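Filed under: Site Visits | Equipment & Budgets

Print this page | E-mail to a colleague

Two arms, one dish: an afternoon at Grudix

We went to the Grudix open day in October with one question: should a two-arm cell go in next year's budget? Rhys Brunton wanted a yes. I wanted a price, and got most of one.

The demo bench had a pair of black grippers over a white table and a shallow round dish to handle. Our trays come in stacked, greasy and seldom where they should be. I asked Oskari Pitkänen from the sales side what happens with those. He said it would need "a scoping visit," billed separately.
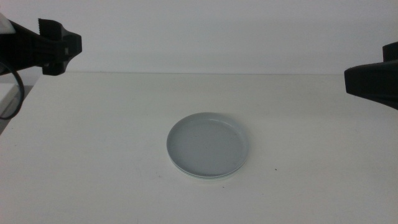

The quote covers the arms and 3 days of training. Fingers are extra, and so is the software license after month 16. Anulell quoted us lower last spring but left out guarding, so I don't trust that number either.

Rhys thinks one cell could free up 2 people on the late shift. I'd want to see it run our own trays for a full shift before I put that in a spreadsheet. For now I've penciled in the scoping visit and nothing else.

Related
- Zaki conveyor refit: what we paid
- Leasing or buying? Notes from Anis
- Spare parts budgets, revisited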